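Dollthorpe Measurement Laboratory
Temperature Scale Working Group - minutes of the June meeting

Present: Sumathi Sundaram (chair), Gopinath Thomas, Vimala Venkataraman, Lakshmi Raju (minutes)
Apologies: Karthikeyan Sundaram

1. Minutes of the previous meeting
Accepted with one correction: in item 4, "gallium cell" should read "indium cell".

2. Triple point of water cells
G. Thomas reported on the comparison of the working cells against the reference cell. Three cells agree within the stated uncertainty. Cell 11 reads low and has been withdrawn. Ice mantles will be prepared a day earlier for the next run, as drift was larger on fresh mantles.

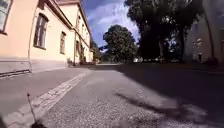
Two-storey building with climbing plant by the doorway.

3. Resistance bridge
The Amarasinghe bridge was checked against the standard resistors in both current directions. The ratio error is stable. Some 1584 readings were taken - the full set is on the shared drive. V. Venkataraman asked that self-heating corrections be listed separately in future, with the currents used.

4. Comparison with Brikeck
The travelling thermometer is due back from Brikeck shortly. It will be annealed and measured at the water point before any other work is done on it.

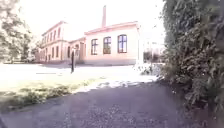 Karthikeyan Sundaram, in written comments, thought a single water point measurement too little to show whether the thermometer had shifted in transit, and asked for a repeat after annealing. Agreed: measure before and after.

5. Uncertainty budget
The draft combines the hydrostatic head and immersion terms. The chair asked for them to be split - the head correction depends on the depth of the sensor, and

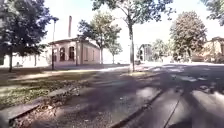 the immersion term is taken from the profile measured in each cell. G. Thomas to revise the table and send it to Lastavness for comment.

6. Actions
GT: revised budget; mantle procedure.
VV: bridge report with self-heating data.
LR: return paperwork for the thermometer.

Meeting closed at 4 pm.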